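Will I still have a job once the arms are in?
Posted in Work & Careers - Bristdale community help

Anong Kaewmanee
I'm on the packing bench at Talitz, evenings mostly, and in September they're putting a two-armed cell on our line to do the passing and turning of blocks that three of us do by hand now. My supervisor says no one is going, we'll be "retrained as cell minders". Has anyone been through this? What do you do all shift?

Chutima Suksawat
Yes, at Turano! I was dead against it and now I mind two cells. You load trays, clear jams, wipe things down and fill in the log (so much log). My wrists are loads better, but it's lonelier - you can't chat over a bench that isn't there any more.
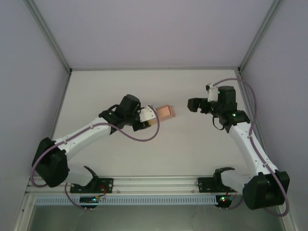

Left arm with a block, right arm open and facing it.

The handover between the arms is the bit you'll watch most. We did 3,122 blocks in my first week and I was called over for 60 of them. Ask for the training in writing, and ask what grade a minder is on. Mine went up, but only after I'd nagged.

chantharasri_nights
same here, they said no one would go and then didn't replace the leavers. join the union

Anong Kaewmanee
Thanks both. Hadn't thought about the grade, will ask before I sign anything.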